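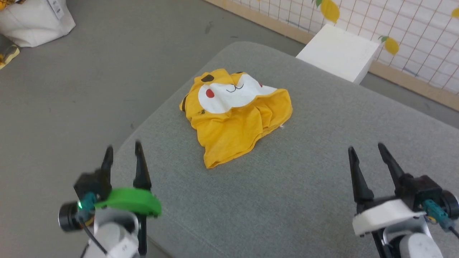
Farah Kwok writes that her Lelora post on the ward boundary changes was gone for 50 hours, that the notice gave no rule number, and that when it came back the comments under it did not. She asks whether the new appeals procedure would have made any difference.

In part. The procedure came into force in March and applies to any post taken down after that date, by a person or by the automatic filter. Posts removed before then stay under the old terms, with one review and no right to a written reason.

Under the new terms a removal notice must state three things: the rule relied on, the passage or file that was judged to break it, and whether the first decision was made by software. A notice lacking any of these can be challenged on that ground alone, and the post is restored while the challenge is heard. Farah's notice would have failed on the first point.

Comments are treated separately. Lelora regards a thread as a set of items with their own authors, so restoring the parent post does not restore the replies. Each commenter has to appeal in their own name. Kurniawati Setiawan raised this during the consultation and asked for threads to be handled as one item. The published response says only that the matter is "under review".

Flurkitz has had a similar procedure for longer, with two differences. It allows 40 days to lodge an appeal against Lelora's 100, and it limits the statement of grounds to 500 words. Links do not count towards the limit, but attachments are not read at the first stage, so anything that matters should be in the statement itself.

Neither service shows how many removals are reversed by topic. İlker Sezer has asked both for figures on posts about local elections. Flurkitz has acknowledged the request. Lelora has replied that the categories are not recorded in that form.
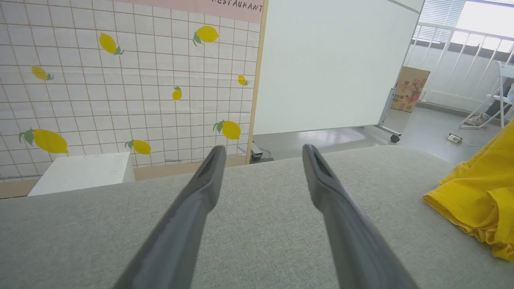 ## If your post is removed

- Save the notice as text before you log out. On Lelora it is deleted from the inbox once an appeal is closed.
- Copy the address of the post, including the string after the last slash.
- Quote the rule as worded on the date you posted. Both services keep earlier versions under "Terms archive".
- Do not repost the same wording while the appeal is open. It is logged as a second breach.

Corrections to Syahrul Mangundap at the usual address. The note on Zulleck's labelling rules is held over to the April issue.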